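Why Fruit Ripens

January
By Estíbaliz Aguirre

A fruit is the part of a plant that holds its seeds. While the seeds are still growing, the fruit is usually hard, green and sour. An animal that bites into it will probably spit it out. When the seeds are ready, the fruit changes. It becomes soft and sweet, and many kinds change color. Animals then eat it and carry the seeds to new places. This set of changes is called ripening.

Ripening is controlled by a gas called ethylene (say it ETH-uh-leen). The plant makes this gas inside its own cells. You cannot see it, and the amount is very small. Ethylene works as a signal. When it reaches a cell in the fruit, the cell starts to make enzymes. An enzyme is a tiny tool that helps one chemical turn into another.

Different enzymes do different jobs. One group breaks starch into sugar. Starch has almost no taste, and sugar is sweet, so the fruit gets sweeter. A second group weakens pectin, the material that sticks the cell walls together, and the fruit gets softer. Other enzymes break down chlorophyll, the green coloring. In a banana, the yellow was already there under the green. In a strawberry, the red coloring is made new.

Some fruits make a large burst of ethylene as they ripen. They are called climacteric fruits. Apples, bananas, pears, peaches and tomatoes belong to this group. They can be picked hard and will go on ripening indoors. Grapes, lemons, oranges and strawberries are non-climacteric. They ripen on the plant, and after picking they do not get much sweeter. 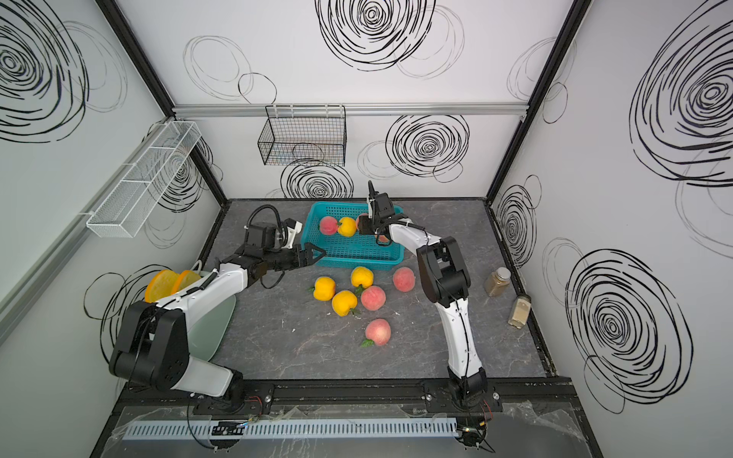 Séverine Tanguy wrote in to ask why her pears went soft so fast after she put them next to the bananas. The gas does not stay inside the fruit that made it. It passes out through the skin and into the air. A pear close by takes it in, and its cells react in the same way as they would to their own ethylene. The pear then makes more of the gas itself.

Cold slows the enzymes down. Apples in a refrigerator keep much longer than apples on a counter. Bananas are an exception. They come from warm places, and below around 10 degrees Celsius their skin cells are damaged and turn brown or gray.

You can test the effect of ethylene at home. You need two hard green bananas from the same bunch, one ripe apple and two paper bags. Put one banana in the first bag by itself. Put the other banana in the second bag with the apple. Fold the tops over and leave both bags in the same room. Look at the bananas once a day and write down the color of each one. Stop when one of them is yellow all over.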